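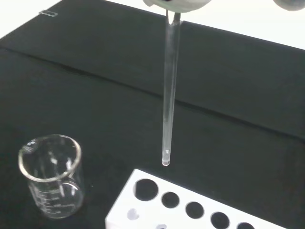

Zollus Teaching Glassware Set, reviewed by Kerubo Rweyemamu

Posted January 24, 2020

The Zollus set comes with a beaker, test tubes and a cleaning brush. I bought it in December for a small teaching bench in Stidport, catalog number 3438, at a price of 89 dollars.

Test tubes. Round bottom, thin wall, clear glass. Heat transfer is quick and small volumes are easy to see against a dark background. The thin wall is also the weak point. One tube chipped at the rim after a light knock against a faucet. I would order spares with the set.

Beaker. Short form with a thick rolled rim. Pouring is clean down to the last few milliliters. The graduations are printed in white, and legibility depends on what is behind the glass. Over black cloth the marks stand out. Over white paper they fade, and students misread them. After roughly 6 weeks of daily washing by hand the print shows no wear. I have not tried a dishwasher.

Accuracy. I checked the beaker by weight with distilled water. The error was 4 percent at the top mark, acceptable for mixing and unsuitable for measuring. Use a cylinder or pipette for anything quantitative.

Brush. Too stiff for the tubes. Josphat Muriithi lent me a softer one and I have kept using it.

Packaging. Molded pulp, no loose glass on arrival. The lid does not lock.

Rating: 4 out of 5. Replacement tubes are sold separately by Mwakalinga.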